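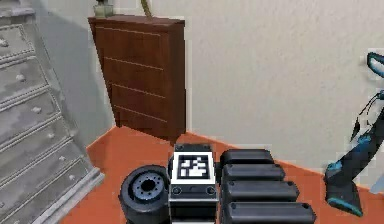 Opinion > Machines at Home

Last updated: November

Three seconds is a long time to hold on to something you were told to let go of. That is how long the gripper on the Brekero home arm stayed shut after a stop command during a demonstration at Trarnholm, and the company has been busy ever since explaining why it doesn't matter.

The explanation runs like this. The arm had been trained and tested in simulation, in a virtual house with a staircase, a chest of drawers, a vacuum cleaner leaning on the wall and all the other things a real arm would have to work around. In that house the fault never came up. So the fault, says Brekero, must belong to the demonstration unit: a sticky finger joint, since replaced.

I don't buy it. A simulated joint does what its model says it does. If the people who wrote the model left out stickiness, the joint will never stick, and you can run the test until the building falls down without learning a thing about it. The clean record in the virtual house tells us the software agrees with itself.

Jamshid Babaei, who used to sign off on lifting equipment and now teaches the people who do, put it to me more bluntly. "They tested the drawing," he said. He wanted to know whether the stop command cut power to the fingers or only asked the controller to open them. I put the question to Brekero in writing. The answer I got was 2 pages long and used the word "robust" 10 times. It did not say which.

It matters a good deal. If stopping depends on the same controller that may be confused about where the fingers are, then stopping is a request. Cutting the power isn't a perfect answer either, because some grippers stay clamped when the power goes, and for a machine carrying a full pot down a hallway that may be the better choice. But somebody has to make the choice and write it down, and the buyer has to be able to read it.

Lemaire, which sells the arm in this country, says it relies on the maker's safety file. Skoltow, the test house that reviewed the file, says it checked the documents it was given. Each of them is telling the truth, I'm sure. Put together, it means that no one outside Brekero ever put a hand near those fingers before the thing was wheeled out in front of visitors.

Hwa-young Hyun builds simulated rooms for a living, and she was kinder than I expected. Her view is that simulation catches the dull mistakes cheaply: the arm that swings into a banister, the planner that forgets a cord on the floor. I accept that. I would much rather a machine hit a rendered staircase than mine. She also told me that friction in small joints is one of the first things her customers ask her to simplify, as it slows everything down. Brekero is not one of her customers, so I can't say that is what happened there. Brekero could say, and hasn't.

What I would like is modest. Publish the log from Trarnholm, including the three seconds. Put the old joint back on a test stand, send the stop command, and let Skoltow watch. Then put the same sticking joint into the virtual house and see whether the software notices.

Until then, Lemaire should stop taking orders. It is still taking them. I checked this morning, and delivery is quoted at ten weeks.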